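The Long Life of a Small Hardware Store
10/05/2021

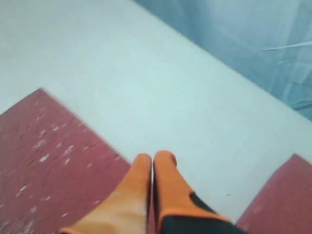 Two orange tips, nearly touching.

The bell over the door at Salari Hardware is older than the register, and the register is old. The store sits halfway up the main street in Idska, between a shoe repair counter and a bakery that closes at noon. It sells nails by weight. It cuts keys, sharpens mower blades and fixes window screens, and it will order a part for a stove that went out of production decades ago, if the part can be found.

Stores like this were once on nearly every block of this size in the region. Idska had 8 of them at one point, according to an old town directory kept behind the counter. Now there is one. The nearest big store is a 49-minute drive down the valley, in a shopping center with a garden department larger than the whole of Salari's building.

The building helps explain why the place is still open. The family that runs it bought the property outright, along with the apartment upstairs, and the rent from the apartment covers the heating and the taxes. A store that had to pay a landlord every month would have a hard time living on hinges and paint.

The stock is the other part. Behind the sales floor is a long room lined with drawers, 162 of them, each with a sample of its contents wired to the front. Washers, cup hooks, cotter pins, the little brass feet that go under clocks. Some drawers have not been opened for a year. The owners keep them full anyway. A customer who finds one odd screw tends to come back for a ladder.

Not everything sells. A shelf near the back holds wallpaper borders that went out of style before most of the staff were born. There was a bad stretch with imported garden lamps. The store also tried a loyalty card, which ended when regulars kept leaving it at home and asking for the discount all the same. They got it.

Last February, pipes froze all over town. The store opened at five in the morning for most of a week and sold every heat cable and pipe repair sleeve it had. When those ran out, the owners called Buthelezi Supply, a wholesaler two counties over, and drove the truck there and back through the snow. Prices stayed where they had been the week before. People in Idska still bring this up when they talk about the place.

Business changed again over the past year. With more people at home, there was more to fix, and a good many of them had never fixed anything. They came in with photos on their phones and the broken piece in a sandwich bag. The staff got used to drawing diagrams on the backs of receipts. Paint sales went up and so did returns of paint - mostly people who had picked a color under the store's yellow lights and met it again in daylight.

Deliveries have been slow this spring. Lumber is expensive, and the Zustetti faucets that half the older kitchens in town were built with are on back order. A list by the register has the names of people waiting for cartridges and handles. In the meantime the store lends out a used faucet or two, with no paperwork.

The question of who comes next is open. The younger generation has jobs elsewhere, though one of them is in the store on Saturdays and has moved the inventory from index cards to a computer. That took all winter. The cards are still in their box under the counter, and the older hands still go there first.

Spring hours are posted on the door. The store opens at seven and closes when the last customer has been served, usually a little after six. Seed potatoes are on the sidewalk, and the sharpening bench is backed up by a week.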